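About Sovero

Wash, mend, fold, back to you by supper. 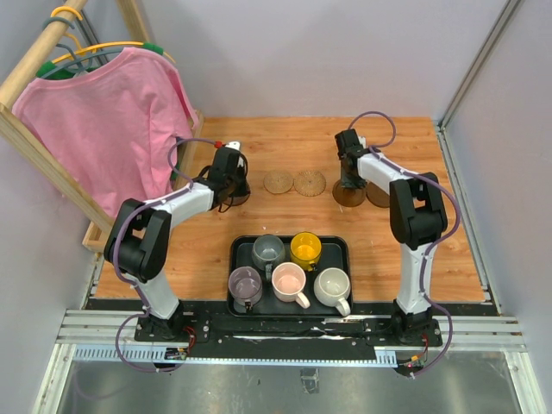
Words by Nghĩa Quan -- 4 min read

So. Who we are. Sovero is a laundry and clothing repair shop on Osei Street, two doors up from the old Starport arcade. Open early, close late-ish. We wash things, we fix things, we hang shirts on hangers and people come and get them.

I started it after getting laid off from an office supply place. Had one sewing machine and a borrowed dryer. First customer was my neighbor with a bag of work pants, all split in the same spot. Fixed them at the kitchen table. She told her whole bowling team and that was pretty much the business plan.

There's 8 of us now. Most came in as customers first. Two do nothing but mending, and they're better at it than me by a mile. The rest of us trade off -- counter, machines, folding, deliveries if the van is feeling ok.

What we do

Wash and fold, by the pound. Drop off before 9 am, ready same day. After that it's the next morning, please don't ask us to squeeze it in, we always say yes and then we're here till midnight.

Shirts, T-shirts too. Hung or folded, just tell us. If you don't tell us you get hung.

Hems, zippers, buttons, patches, elbows, linings. Kids' clothes let out or taken in. We don't do leather and we don't do wedding dresses, tried once, never again.

School and team uniforms. We look after 4 local teams and one marching band. The band is the hard one, all that braid.

Prices are on the wall by the register. They went up in May, first time in a good while. Detergent, rent, the usual. Minimum order for pickup is $25, and pickup is free inside town limits. Past the water tower we charge a little for gas.

How we work

Every bag gets a paper tag with your name and a phone number. We check pockets. Cash goes in an envelope and pinned to the bag, same with earrings, keys, notes from school. Gum we throw out.

Darks and lights get split unless you say different. Cold wash unless you say different. No scent unless you ask for it -- we used to use a scented one and roughly 22 people complained in the first month, so that was that.

If we wreck something we pay for it. Happens. Tell us with in a week and bring the item back so we can see what went wrong.

Buttons we save. There's a big jar on the counter, help yourself if you're missing one.

Booking

Pickups are booked thru Wurkby or just call the shop. Wurkby is faster. If you call at lunch let it ring, somebody's probably got an armful of towels.

Hiring? Sometimes. Part time, mostly mornings. Come in and ask for me, bring something you've mended even if it's ugly.

Comments (4)

denise_r: They saved my husband's barn coat. New zipper and the pocket too. He wears it to church now unfortunatly

Tomas: do you guys do sleeping bags? the down kind

Sovero: @Tomas yes but give us two days, they take forever to dry

Pat K.: Price list on the wall doesn't help me much at home, can you put it on here please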